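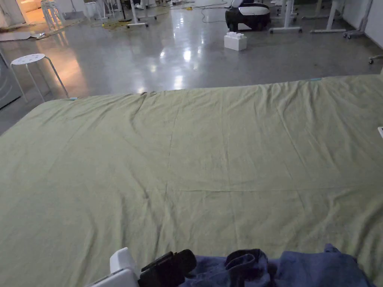 3.2 Folding surface and garments

All garments were folded on a plain sheet with a pale green colour, chosen so that dark clothing would stand out against it. The sheet was smoothed by hand before each round but not ironed, and its own fold lines were left in. Fillwood garments made up most of the set, with a smaller share from Stasano. Of the 300 folds recorded, 113 involved T-shirts and other short-sleeved tops, which are the subject of this section.
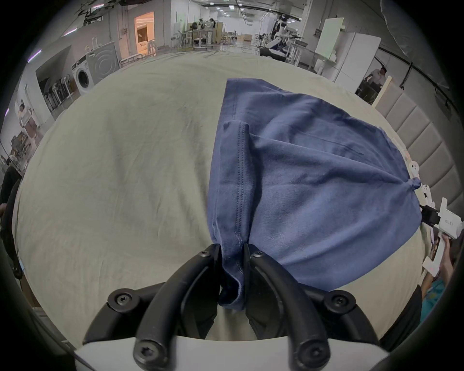

Flattening took longer than folding for nearly every top. A garment that comes out of a pile has to be opened before its sides can be lined up, and the usual way of doing this is to hold two points and pull them apart. In Figure 4 the blue garment is held by its hem at one point and by a twisted bunch of fabric at the other, and the pull between them leaves long diagonal creases in the cloth. We scored creases of this kind as "tension creases" and kept them apart from those left by storage - the two were often confused in our early scoring.

Figure 4. Blue cotton garment under tension between two grip points.

Tension creases could mostly be smoothed out with one pass of the flat hand. Storage creases needed more, and in 17 tops they were still visible after the final fold.
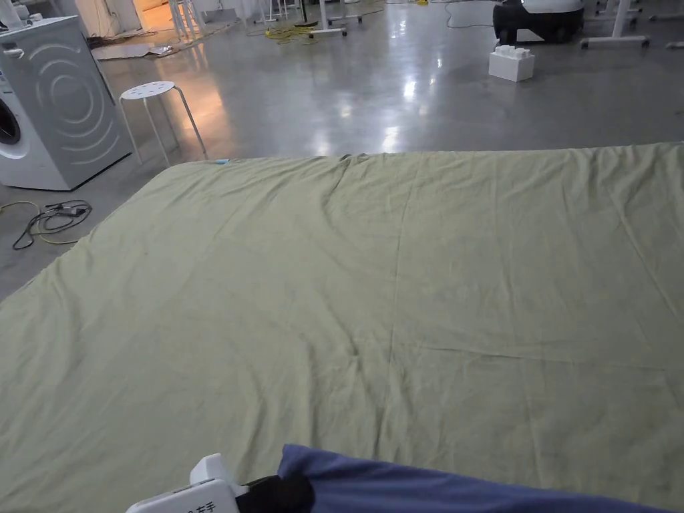 Scoring was done by Hanne Frandsen using the Holst crease scale, with a second scorer checking about 10 per cent of the folds. Where the two scores differed, the higher was kept. Thick hems were scored separately from the body of the garment, as they tend to spring back after pressing.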